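Friends who stay: a long lunch with Cristóvão Carrilho

16 December 2018

Cristóvão Carrilho was already at the table when I came in, coat still on, reading the menu as if there might be a test on it afterwards. He has been eating at the Brikier every few weeks for years and orders the same soup each time, but he likes to read it all through first, puddings included. "You have to give the other dishes a fair hearing," he told me, and then he ordered the soup.

I had asked to talk to him because of something he said at a wedding in May, when the two of us ended up at the far end of a long table with the people who don't dance. Somebody was going on about how you lose your friends once you marry, and Cristóvão, who has been married, and divorced, and is now very happily living with someone again, said quietly that he had kept all of his and that it had been more work than either of the marriages. I thought about that all summer (I had my own reasons, which I won't go into) and finally wrote to ask if he would explain himself over lunch.

So I began there. Was it really more work?

"It was a different sort of work," he said. "With a wife you live in the same house. If you are cross, she sees it at breakfast. With a friend in another country you can be cross for a year and he has no idea. He thinks you are busy! So you have to go and tell him, and that means picking up the telephone when you would much sooner sulk."

The friends he means are two men he met at nineteen, when all three of them had summer jobs at a boatyard in Starnberg, sanding and varnishing and getting shouted at. One is Ilon, who stayed in Germany and has been single, quite contentedly, for most of his life. The other is always called Kershaw, even by his own children, I'm told, and he married the first girl he ever went out with. Cristóvão puts himself somewhere in the middle, "trying everything once".

They shared a room above a bakery that summer, and he can still go on at length about the heat from the ovens and the one good pillow, which they passed round in strict turns. I let him go on. He tells it well, and the soup had come by then. 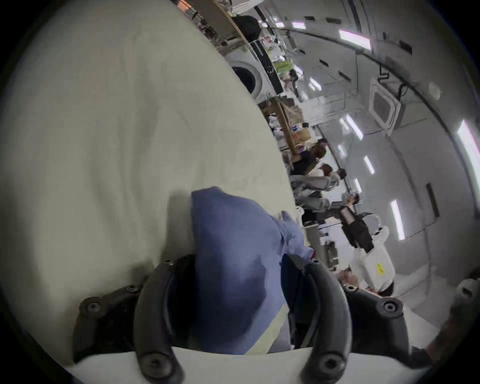 The years when they drifted

It wasn't all pillows and bread rolls, though. There was a stretch in their thirties when the three of them hardly spoke. Kershaw had small children and no sleep. Ilon had moved and been slow to send anyone his new address. And Cristóvão was in the last bad part of his marriage and didn't want to be seen.

"I was ashamed," he said, and put his spoon down to say it. "Kershaw had this good, steady home, and I thought he would look at me and see a man who couldn't manage it. I turned down two invitations. I said I had work. I had no work, I was sitting in my kitchen."

I asked who broke the silence, and he laughed so loudly that the couple by the window turned round. It was Ilon, with a postcard. There was a picture of a goat on the front, and on the back it said only, "Are you dead? Please reply either way." Cristóvão rang him that same evening and they talked until he had to fetch a chair, the telephone being in the hall in those days.

He went to stay with Ilon for a week after that, and talked about the divorce on nearly every walk they took. Ilon gave him no advice at all. He has never been keen on advice, having had so much of it himself from aunts who wanted him married. "He just kept walking beside me and now and then he would say, 'That sounds horrible.' And it was horrible! It did me so much good to have somebody agree."

Kershaw took longer. He had been hurt by the two refusals, more than he let on, and when Cristóvão finally owned up about the kitchen, he was angry. There was a proper row, on a station platform of all places, with a train coming in so that they both had to shout. Cristóvão thinks now that it was the best conversation they ever had. Kershaw told him that his good steady home had been very shaky indeed that year, and that he could have done with a friend on the sofa, even a miserable one.

"So each of us was hiding from the other for the same reason," Cristóvão said. "Two idiots. We could have been miserable together, with biscuits."

Eleven days a year

These days they have a rule, or as near to one as they get. Once a year the three of them spend 11 days together, without partners, somewhere none of them lives. Why 11? Because Ilon wanted ten and Kershaw wanted a fortnight, and neither would budge any further than that. I said it must be hard for the people left at home, and he took the question seriously, which I liked him for.

His partner minded at first. She wasn't jealous exactly, but she felt that he came back a little too cheerful, and she wondered where that cheerful man was the rest of the time. "She was right to ask," he said. "I was giving my friends my holiday face and giving her the face that looks for the car keys." They talked it over, more than once by the sound of it, and now the two of them go away by themselves each spring, and he tries to be good company on an ordinary evening as well. He says he manages it most evenings.

And does he tell her what the three men talk about? Mostly, yes. He keeps back what belongs to the other two, and she has never pushed him on it. She has a friend of her own whom she rings from the bath, for an hour at a time, with the door shut, and he has never asked about that either.

By now the coffee had gone cold and I still had a page of questions left, so I asked the one I had really come with. What should a person do who has let a friend go quiet for too long, and feels silly about writing?

He didn't answer straight away. He folded his napkin, unfolded it, and asked whether I had anyone in mind. I said I might have.

"Then write something short," he said. "If you write a long letter, she has to write a long letter, and she will put it off until Easter. Ask her one thing that she can answer on the back of a card."

He wouldn't let me pay, and we argued about it all the way to the till. On the way home I stopped and bought a card. They had no goats, so I settled for a donkey.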